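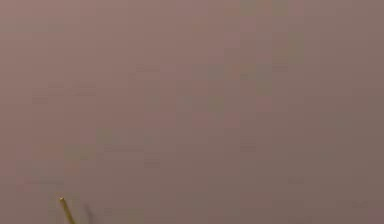

Category: Student Projects / Robotics

Teaching a Simulated Robot by Remote Control
Final report, Hala Morsy

The goal of the Bulluvdale project was to find out how much hand driving a simulated home robot needs before it can repeat a short task without help. The task was to start in one part of a home, cross to a named spot in another room, and stop there facing it. All of the work was done in simulation.

I drove the robot with a gamepad. Each run was saved as a demonstration, with the camera view and the stick positions stored at every step. I began in October and recorded 1070 demonstrations. After I threw out the runs where I bumped a wall or stopped in the wrong place, 655 were left. The first batch was the worst, as I was still learning the controls and tended to oversteer in doorways.

The training code is called Anent. It copies the driver: given a camera view, it predicts the stick position. I trained it on some 400 runs and kept the rest for checking. Training was repeated 5 times with different starting values.

One of the target spots was a corner with a brown floor cushion and a small toy panda sitting on it. Window light falls on the wall next to it, and I kept the lighting the same in every run to that corner.

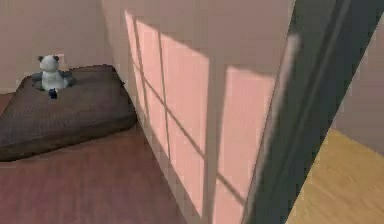
Why not just program the route?
A fixed route only works from one starting point, and the demonstrations began from many different places in the home.

The trained robot did well in open rooms and badly at narrow turns. Most failures came when it drifted a little from the path I would have taken and then saw views that were not in the data. Next I would record runs that start off course and show how to get back.

Last updated: 6/24/18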